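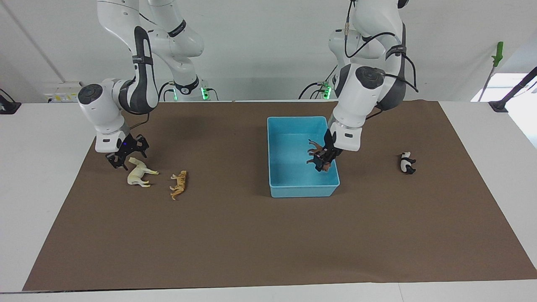 # Tabletop sorting cell: equipment plan and budget notes

README for the shared planning folder. Last full edit February 21, 2025 by Nerea Miranda. Quote files and the spreadsheet sit next to this one.

We are planning a second two-arm table for the Cifuentes room, and I am really excited about it! The task stays the same as on the first table: small toy animals on a brown mat, a light blue bin in the middle, two white arms with black two-fingered grippers. If you are pricing parts, read this first, then open the spreadsheet (tab "Pesness").

## What we are buying

- Two arms, same model as the first table. Please don't get talked into a newer model. Shared spares are worth more to us than extra reach.
- Two parallel grippers, plus one spare pair of fingers for each.
- One fixed camera and a stand that clamps to the table edge.
- White table, mat, bin. Cheap stuff, but see the notes.
- Cable straps and cable sleeve. Buy double what you think.
- Toys. There is a line for these and yes, it is a real line.

The arms and grippers come through Zatach on one order, so freight gets charged once. Everything else can go on the department card.

## The small-parts budget

The amount approved for everything except arms and grippers is $2,753. Casimiro Bermúdez signs off on changes. It has to cover the table, camera, stand, mat, bins, toys, power strips and straps. I think that is comfortable if we hold off on a second camera until August, when the next budget opens.

Shipping on the table is the part I trust least. Ader quotes it separately and the quote expires after 32 days, so ask for a fresh one before you submit.

## Notes on the cheap items

**Mat.** Plain, matte and one color. We tried a shiny vinyl sample and got glare from the window all afternoon. Leave a border of bare table on the sides and front so there is room to tape the edges down. Order the mat after the table arrives and you have measured it.

**Bin.** Shallow, open, with sloped sides. A gripper has to get down inside with a toy in its fingers and come back out without bumping the rim. Deep storage totes cost less and are miserable for this. Get two of the same bin in the same color.

**Toys.** Solid plastic figurines, a mix of shapes. Horses are great because the legs stick out and make the arm choose a grasp. The tiger is long, and the panda is small and compact. I would love a few more like the panda - they make good tests for the finger spares. Skip anything with fur, batteries or loose parts.

**Straps.** Each arm wants its cables held close along the links with enough slack at the wrist for a full turn. Budget for wide black straps, since thin zip ties dig into the jackets.

## Room and power

Both arm bases mount along the back edge of the table, so plan the outlets on that side. Measure from the wall outlet to the far base, not the near one, when picking cord lengths. I got this wrong last time and we lost a day to a cord.

Leave space to walk behind the table. The status light on each base should be easy to see from the operator's chair.

## Still open

- Does the Zatach service plan cover gripper fingers? Emailed, no reply yet.
- Blinds for the window, or move the table? Blinds are probably facilities money.
- Casimiro wants a line for a rolling cart. I say yes if shipping comes in low.
- Table height. The first one is fine standing up but a bit tall for sitting.

Edits are welcome, just put your initials by any price you change.

Related items

Pesness table build checklist
Gripper finger wear log
Zatach order form and contacts
Cifuentes room floor plan
Toy inventory and replacements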